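Home | Projects | Reports | Archive | Contact

Textile Reuse in Skeltow: Sorting Losses at a Small Collection Point
Gerardo Fajardo, student project report, June
2 comments | Share

1. Background

Household textiles collected in Skeltow are taken to the Lelten depot, where they are sorted by hand into three streams: resale, wiping cloth and fibre recovery. Material that fits none of these is recorded as residual and sent for disposal. The depot keeps a paper log of weights per stream but does not record why an item was downgraded. The aim of this project was to find out which faults account for most of the residual stream, and whether a change to the sorting order would reduce it.

2. Method

The sample consisted of 3086 items drawn from mixed household bags. Each item was given one primary fault code: soiling, tear, worn area, missing fastening, mixed fibre or no fault. Where two faults were present, the one that would prevent resale was used. Fibre content was taken from the sewn-in label. Unlabelled items were coded as unknown and were not burn tested, as the depot does not allow it.

Offcuts and narrow strips were treated separately. The depot accepts them only if they can be laid flat and baled, and a strip that has twisted along its length tends to be passed over by sorters working at speed.
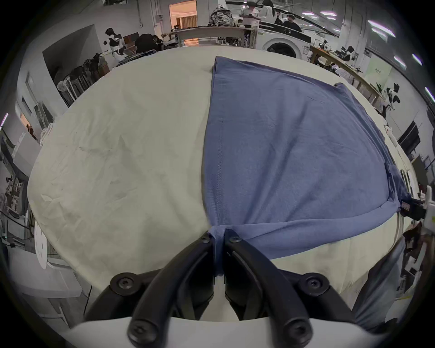 Fig. 1. Narrow twist of blue fabric held between two fingertips of a black gripper.

3. Results

Of the sample, 707 items were assigned to the residual stream. Soiling was the most frequent code, followed by mixed fibre. Tears were common across the whole sample but seldom led to disposal, as torn cotton is still suitable for wiping cloth. Missing fastenings had almost no effect on the outcome.

The unknown fibre group performed worst. Sorters sent most of it to residual without further inspection, including items that were plainly knitted wool. The Nikolovski grading sheet, which the depot follows, has no row for unlabelled goods.

4. Discussion

The present order checks the label first and condition second. Reversing these steps would keep clean, unlabelled items in the process for longer. A similar order is used at Ondholm, although its intake is mostly workwear and the comparison is weak.

The main limitation is that all coding was done by one person, so agreement between coders could not be measured. Bags collected on Thursday were also left out, because they are sorted at a different bench.

5. Recommendations

Add a row for unlabelled goods to the grading sheet. Check condition before the label. Repeat the count with two coders.

Previous report | Next report | Back to top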